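Draltum Room Items - README

Last edited May 24, 2000, by Maricel Barredo

What this is

Draltum is a written inventory of the small furniture and fixtures in the guest rooms at Gatchalian House, Brurnville. It covers side tables, desk phones, wall panels, wall plates, drawers and whatever is kept in the drawers. Beds, wardrobes and bathroom fittings are in a separate list kept by Gerardo Manalo and are not repeated in these files.

The list was started when the house changed phone systems and we could not say which rooms had which type of set. It is used now for ordering parts, for checking rooms between long stays, and for settling what belongs where after things get moved.

Contents

The set has over 130 entries in 2 files. The first file, rooms.txt, has one line per item. The second, notes.txt, has longer remarks that would not fit on a line, such as a drawer that sticks or a cord that was swapped for a longer one. Entries in the two files are matched by item code.

Fields in rooms.txt

code - letter for the floor, then the room, then a running number
item - plain name from the word list at the top of the file
place - wall, corner, tabletop, drawer, floor
color - one or two words, as a person would say it
joined to - code of any item it is plugged into or rests on
condition - good, worn, replace
checked by - initials

Leave a field blank if you don't know. Please do not write "n/a" or a question mark, as the sort puts those at the top.

How corners are recorded

Most of the work went into the phone corners. A corner takes several entries that all refer to each other, and the first version of the list had them as a single item called "phone table", which was no use when only the cord needed replacing.

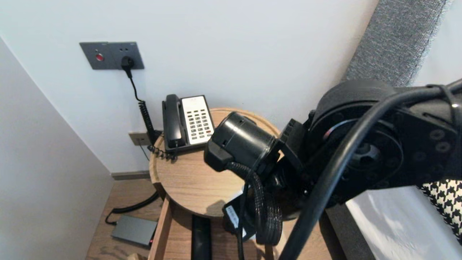

Cords are entered separately from the thing they serve. A cord gets its own code, and "joined to" lists what is at each end, if you can see or feel where it goes. Where a cord is coiled, write "coiled" after the color, so a black one going down the wall from its plug to the table is "black, coiled". The cord between handset and base is the exception and goes in with the phone. Wall panels and wall plates are different items in the word list: the dark gray panel up high with the red button is a panel, and the small beige one down near the tabletop is a plate. Pacita Barredo entered both as "socket" on the upper floor and those lines have not all been fixed.

For round side tables, note whether the top has a raised rim. We have tables with and without, and the glass covers Potach supplies only sit properly on the flat ones. The drawer is entered with the table, but anything in it is its own line with "drawer" as the place. If you can't tell what an object is, put its color and shape and leave it for the next person to name.

Known problems

Entries made before September used "cream", "beige" and "off-white" for the same plates. Search for all 3.

Dindo Umali's lines for the annex give the condition of the table but not of the phone on it. They need a second visit.

Some codes were used twice after two rooms were joined. The newer item has a letter b at the end - this is ugly but it keeps the older notes pointing to the right place.

Changes

Send corrections to Consolacion Tiongson at the front office, with the item code and the line as it should read. Please don't edit rooms.txt on the shared machine while someone else has it open. Whoever saves last wins and we have lost a day's entries that way.

Removed items stay in the file with "gone" under condition.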